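Firkham Repair Week Comes Back Bigger, and the Mending Tables Are Already Filling Up

January 12, 2020

If there is a pair of pants in your closet with a blown-out knee, or a coat you stopped wearing when the zipper gave up, get it out and put it by the front door. Firkham Repair Week is coming back in May, and this year it gets a full seven days, a second building and a lot more sewing machines!

Organizers announced the plans at a packed meeting in the old Medve mill on Saturday afternoon, with people standing along the back wall and a line for coffee that ran out into the hallway. Last year's event was a single weekend. It drew 345 visitors to a hall that had been set up with far fewer in mind, and by Sunday lunch the thread in the most popular colors (black, navy and that gold-brown you need for jeans) had run out completely.

"We had people driving to the next town for thread," said Ebise Adugna, who started the event and still runs the alterations table herself. "I loved it. I was worn out and I loved it. I went home and started making the list for the next one before I had taken my shoes off."

The list has grown. Along with clothing, this year's tables will take lamps, toasters, bicycles, wooden chairs, umbrellas and, for the first time, books with loose spines. A retired piano tuner has offered to look at accordions. Adugna said yes on the spot and has already heard from three owners.

A Town That Used to Sew

It makes sense that this is happening in Firkham. The Medve mill made work clothes here for decades, and plenty of families still have somebody who hemmed, cut or pressed for a living. Walk down Nindon Street with a ripped sleeve and there is a fair chance the person who stops you will tell you how it ought to be fixed, and which stitch to use.

The mill closed long ago and stood empty for a good while before the lower floor was opened for markets and dances. The upper floor, with its tall windows and wonderful light, has been off limits until now. New stairs and a working elevator went in over the fall, and that is where the clothing tables will go. Anyone who has tried to thread a needle under the bulbs downstairs will understand the cheer that went up when Adugna read that part out.

The second building is the Plosis Library, a five-minute walk away, which will host the book table and the quiet handwork: darning, buttons, beads, lace and anything else that goes better sitting down with a cup of tea. The library is also putting its pattern collection on display, including some lovely hand-drawn ones from the mill's early years.

What Last Year's Visitors Brought In

Denim, mostly. Jeans made up the biggest pile by a long way, and the problems were the same ones over and over: inner thighs worn thin, back pockets pulling away at the corners, heels walked right through the hem. There were wedding dresses too, and a scout uniform, and a stuffed rabbit whose ear had come off so many times that there was more thread in it than rabbit.

By the end of that weekend the helpers had finished 46 zippers. Zippers are slow, and several of those were in winter coats with two linings, so this is a number people in Firkham are rather proud of. The clothing that left the hall mended was weighed on a borrowed market scale for fun, and the weight is now painted on the sign for this year's event, along with a drawing of the rabbit.

The money side went well too. A jar by the door collected $3,430, all of it in small bills and coins, and every cent has gone into supplies. That means eight more machines (secondhand, serviced and ready to go), a proper steam press, a heap of good scissors and, yes, more thread. A great deal more thread.

Getting Your Things Ready

Adugna had some advice for anyone planning to come, and most of it can be done at home in ten minutes. Wash the item first. Empty the pockets. Leave the rip alone, even if there are loose threads that are begging to be snipped, as those threads can often be woven back in and make a much neater mend. If a button has come off, drop it in an envelope and pin the envelope to the garment.

Then have a good look at the whole thing, and not only at the hole you know about. She suggests doing it on a bed in daylight, where there is room to turn a garment over and check along the seams and hems. Jeans are especially worth the trouble, because the outer seam and the bottom hem are usually stitched in a contrasting color, and a skipped or broken stitch shows up quickly against the blue. Mark anything you find with a safety pin.

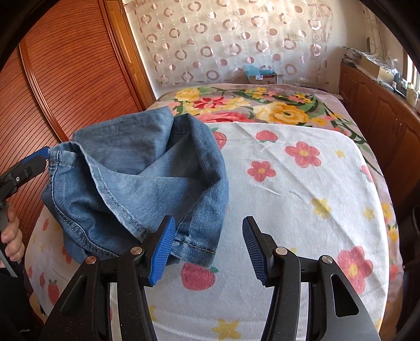

How the Tables Work

You do not hand your things over and leave. Repair Week is set up so that the owner sits down with the helper and does as much of the job as they feel like doing. Some people sew the whole patch. Some hold the pins and chat. Kids are very welcome, and there will be a low table with big needles, burlap and bright yarn for the smallest ones.

Each visitor can bring up to 2 items a day. That rule is new, and it came up at the meeting more than anything else. One man asked if a pair of socks counts as one item or two, which got the biggest laugh of the afternoon (it is one). You are free to come back the next day with more, and the longer week should make that easy.

Everything is free. If you would like to put something in the jar, it will be in the same place, next to the door, and it has been given a fresh coat of green paint.

Time slots can be reserved for machine work, and those are going fast. Sign-up sheets went around the room on Saturday and the first two evenings were full before the meeting ended. Hand sewing, bikes and lamps are all walk-in. The accordion table is by arrangement, so have a word with Adugna if you have one that wheezes.

Classes in the Evenings

Once the tables close each day, the machines will stay on for classes. The schedule has plenty for beginners, starting with an evening on nothing but hems. Another covers patching from the inside, so that the repair hardly shows, and the very next one does the opposite, with bold visible stitching in white, red or any color you please. That visible mending class was last year's surprise hit. Teenagers came in with one ripped jacket and came back with three friends.

There will be a session on sharpening scissors, a session on cleaning and oiling a home sewing machine (bring yours along if you can carry it), and a darning circle at the library led by a group from Nindon Street who have been meeting in one another's kitchens for years. They have promised to bring the wool. They have also promised poppy seed cake.

Later in the week there is an evening for people who have never held a needle at all. Adugna will teach this one herself and is looking forward to it the most.

"I want the ones who say they have no patience and clumsy hands," she said. "Please come! You will sew on a button, it will stay on, and you will want to show it to everybody you meet."

Helpers Wanted

More tables need more hands. The organizers are looking for anyone who can sew a straight line, fix a bike chain, rewire a lamp safely or simply greet people at the door and point them up the stairs. Helpers get lunch, an apron and first pick of the button bin, which was donated by the daughter of a Medve foreman and has some real treasures in it, among them carved shell buttons and a full set shaped like acorns.

Fabric donations are welcome as well. Old jeans past saving are wanted most, since a good patch should be close to the weight of the cloth around it, and worn denim blends in better than new. Light and faded washes ran short last year. Clean sheets are also useful for linings and practice pieces. Drop bags at the side entrance of the mill on any market day, with a note on top saying what is inside.

The full class schedule will be posted at the library desk and in the mill window as soon as the last two teachers confirm their evenings. Machine slots can be reserved at the same desk during opening hours.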